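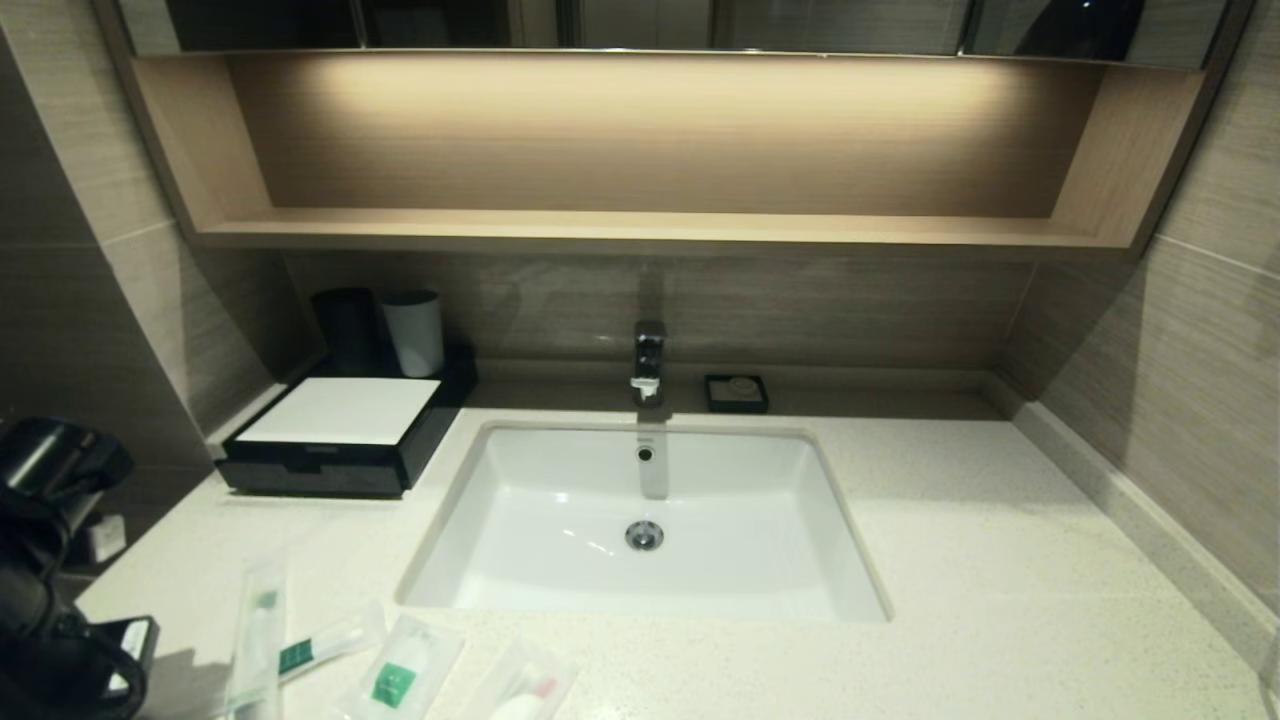 Tundari, robot de remise en ordre pour salles de bains d'hôtel

Distribué par Karppinen. Prix catalogue : 2 719 € par mois, installation en sus.

Nous l'avons vu lors de la journée portes ouvertes de janvier 2026. Le commercial annonce neuf plans de toilette à l'heure. Nous en avons vu trois, et Rania Mansour, notre acheteuse, attend toujours le relevé des reprises manuelles.

Au programme : brosses à dents sous plastique, sachets, plateau d'accueil. Le nettoyage du lavabo est une option, non présentée.
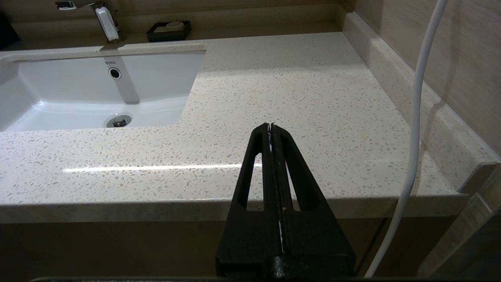
La pince Tundari, doigts serrés, devant la vasque.

Points à éclaircir avant tout devis : tenue des doigts sur les emballages souples, délai de dépannage, durée d'engagement. Réponse promise pour février.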